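Search tips... Go

Baskets, Pouches and the Fake Fruit Problem

I've kept a kitchen play corner going since September, and the little stuff nearly did me in. Play food rolls! It goes under the stove, it goes in my shoes, and once I found a pretend orange in the bread box (still no confession from anybody).

What finally worked for me was a shallow basket with holes in the sides. Deep bins look like they hold more, but then everything gets dumped on the floor to reach the one thing at the bottom. With a low one the kids can see it all. Handles on both ends help too, and the holes mean you can rinse the whole lot in the sink and let it drain right there.

Flat bits, like paper menus and play money, go in a clear zip pouch. I squeeze the air out first so it lies flat under the basket. My friend Ya-wen Wu uses one pouch per game, but I'm way too lazy for that.
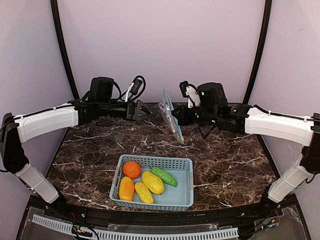
Washing day

Warm water, a drop of dish soap, and an old toothbrush for anything bumpy. The bitter melon is the worst for this, all those ridges! Dry everything on a towel overnight before it goes back.

28 comments | 200 shares

Back to top | Contact | © Karnine Home Tips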